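## 4. Preparing a guest room at Siltside

4.1 Rooms must be ready by 3 p.m. Begin with the rooms listed first on the Velitis arrivals sheet.

4.2 Open the window for 30 minutes before making the bed.

4.3 Check each drawer for items left behind. Hand anything found to Bożena Wróbel, who enters it in the lost property book. 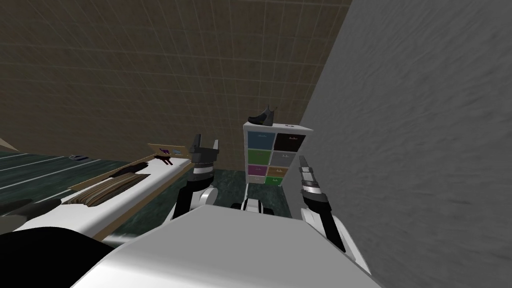 *Figure 6. Drawer cabinet against the back wall.*

> **Note:** From October, set the room heating to 23 degrees before leaving.

4.4 Replace all towels, used or unused. Striped towels are folded lengthways and must not be washed above 42 degrees.

> **Caution:** Do not use bleach on coloured cloths or wooden edging.

4.5 Wipe shelves and counters with a damp cloth, then dry them. Place the breakfast card where guests will see it on entering.
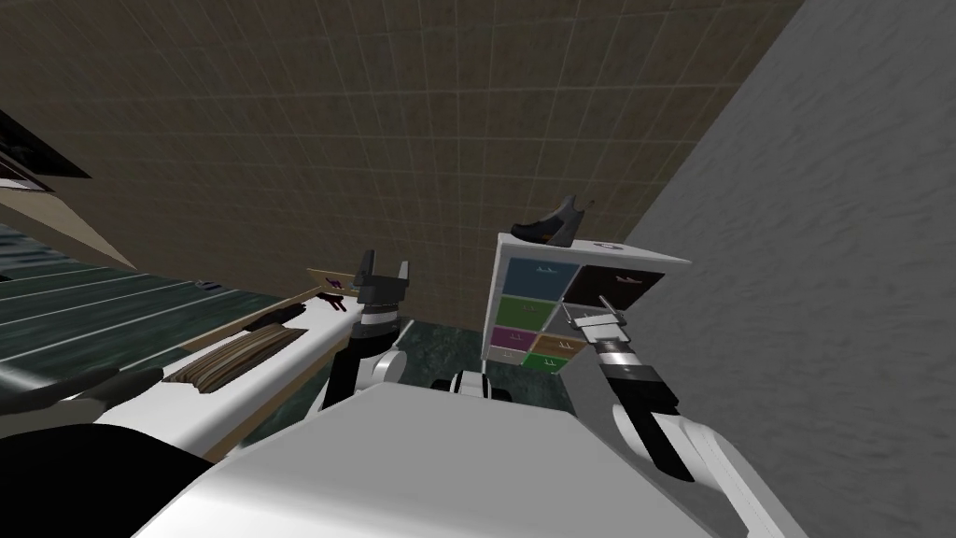 ## 5. Late arrivals

5.1 Guests expected after 6 p.m. are given the key safe code by telephone.

5.2 Leave the porch light on until the last party has signed in.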